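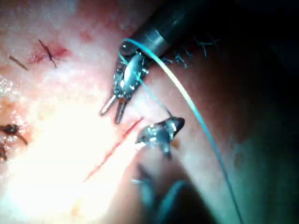
Nov 25, 2018

Thread tracker, knot-state logic, and the wrist view problem

Started with the tracker in the same mood as I left it, both of us sulking. The branch is thread-seg-marham (Marham is the segmentation net, so called because somebody named the first one after a train stop and now we're stuck with the theme). It finds suture beautifully against dark background and then loses it the moment the thread crosses anything lit. The blue one is the clearest case. Over the shaded side it's turquoise and the mask hugs it all the way down the long arc. Over the bright side the same thread goes pale, nearly white-yellow, and Marham decides it has ended. It then starts a second thread a little further on, with a new ID, as if two unrelated sutures had met by chance.

Things checked before touching the net:

Color channel weights. I'd assumed we were leaning on blue too hard. We are. Dropped the hue term altogether and the mask on the bright side got better, but then it began to pick up streaks in the tissue. Put half of it back. No strong feelings about the result.

Exposure. The wrist cameras meter on the whole image, so with a hard light from one side they split the difference and get both sides wrong. Asked for metering on a window near the tool tips. Struan Galbraith says the driver takes a window argument and ignores it. I read the driver. It takes a window argument and ignores it.

Curve fit. The spline bridges gaps up to a maximum length, and that length was set back when we had a matte background and no shame. Raised it. Long arcs now stay in one piece. Downside: it also happily bridges from the live thread to the cut tails of finished stitches, which look exactly like thread on account of being thread.

That last one ate the morning. The blue tails next to the upper tool's shaft sit in little bristly clusters, and with the longer gap allowed, the fit ran off the live strand and parked itself in the nearest one. The planner was then told that the free end of the suture was somewhere behind the shaft. It made a perfectly reasonable plan to go and get it. I hit the pause.

Fix for now: a penalty on endpoints with more than two short branches inside a small radius. A live end doesn't branch. A trimmed knot does, lots. Crude, but it takes one line and I understand the line. The older dark knots on the left were never the trouble, they're far enough from anything blue. The reddish stain by one of them did get labeled "incision" for a while, with confidence 59 percent, which I'd call a coin with opinions. Raised the threshold on the incision class and the stain went away. The actual incision line survived even through the glare, so there is some saturation to work with there.

Knot-state logic (Asavach)

Asavach is the state machine that sits between perception and the motion planner and decides where we are in the tie: no wrap, wrapped, tail grasped, pulled through, cinched. It has 7 states. It used to have more, but some of them were only ever entered by mistake.

The question for the afternoon was whether it can tell "wrapped around the jaw" from "in front of the jaw". From a wrist view this is close to hopeless, the tool covers the evidence. The side view is much kinder. With the curved jaw silhouetted against tissue and the strand going vertically across it, there's a visible over-and-down, and the question comes down to whether the segments above and below the jaw belong to the same curve.

Where Asavach trips:

1. Polished metal. The wrist head on the right-hand tool throws a white glare from the middle of it, and edge detection treats the rim of the glare as structure. Masked off the head using the kinematics (we do know where our own tools are, give or take the hand-eye calibration, see the sad section further down). False wraps mostly gone.

2. Two tones of strand. The upper segment is nearly black. The one hanging below the wrap is paler and frayed-looking, so the appearance term says "different object". For a tie in progress that term does more harm than good. Turned it off in the wrap state only. It stays on for tail grasp, where picking up the wrong strand is how we make a mess.

3. Thin background thread. There's a faint grey line up past the shaft and another faint light one on the far side of it. To my eye that's one suture going behind the instrument. To Asavach those are noise, and noise gets thrown out before the curve fit sees it. Lowered the minimum width so they're kept as candidates with low weight. Cost us some frame rate. I'll take it. 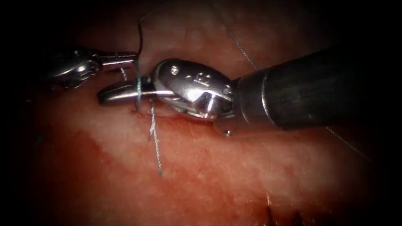

4. Jaw tips nearly overlapping. When the left grasper's tips sit just above the curved jaw, the tool masks merge and the handoff point is inside the merged blob. No good idea here. Currently Asavach just holds the last state until the masks split again and writes "occluded, trusting myself" in the log. I wrote that message late one evening in a different frame of mind and have decided to leave it.

Ran the recorded side views through the new settings. Wrap detected where I'd have called it by eye, in every recording except the two where the vignette swallows the grasper. Those start with half the left tool in the dark corner and the tool mask comes out as jaws with no owner. Add to the list: mask should be seeded from kinematics first and pixels second. We've said this before. It's on a whiteboard somewhere.

Planner (Swanepoel)

Less to report, so naturally this is where the argument was. Swanepoel plans the pull-through with a tension limit and a clearance around the other tool. Struan wants clearance on the other tool's thread as well. He's right in principle. In practice, treating a long loose loop as an obstacle makes half the workspace forbidden, and the planner returns nothing, politely, after using its whole time budget.

Compromise we tried: thread is a soft obstacle. Crossing it costs, and the cost goes up with how straight the segment is, the idea being that straight means taut and taut means leave it alone. A short taut piece between two tips becomes nearly a wall. A big lazy arc becomes a mild inconvenience. Plans came back again, and they looked like something a person might do if the person were being watched by their supervisor.

Not tested on the arms yet. Replay only. I'd like that sentence to still be here when somebody reads this and gets excited.

The sad section (calibration, wrist cameras)

Tool mask from kinematics is off by a visible sliver on the black-wristed tool. The silver ones are fine. Spent too long on geometry before noticing that the refinement step latches on to the strongest feature inside the mask, and on that tool the strongest feature is the raised letter S on the body. The template has the letter centered. On the part it's on the right half. So the refinement dutifully slides the whole mask over until the letters agree.

Blanked the letter in the template and the sliver is gone. Also blanked the little round mark above it as a precaution.

Still bad in this view: the area just below the incision. It's close to solid yellow-white, and the open black jaws point straight into it. Jaw tips segment well there (dark on bright, finally something easy) but the incision edge above them has very little texture to lock on to. And the tracker finds a lovely thread under the wrist body, in three pieces, all of which look like cut tails to me. The branch penalty doesn't catch those because they're single stubs and the rest is hidden by the tool. Might need a rule that nothing partly under a tool may be called a free end. Might need a better net.
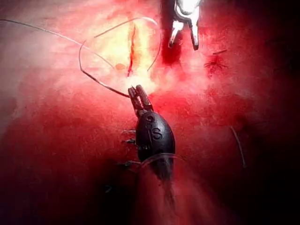 Wrist view, black-wristed tool. Loop over the incision, S on the body, three stubs to its left.

Loose ends

- Ask Tenditeck if the newer driver does anything with the metering window. They owe us an answer on the light sync too.
- Move tool mask seeding ahead of pixel refinement, all tools.
- The pale strand low on the right in the wrist view gets its own ID every time. Find out why before deciding to like it.
- Merge the endpoint penalty. Struan to review, I've promised not to call the variable bristle.
- Soft thread obstacle on the real arms in December, slow, with a hand on the pause.
- Label more frames with dark thread. Marham has mostly seen blue and it shows.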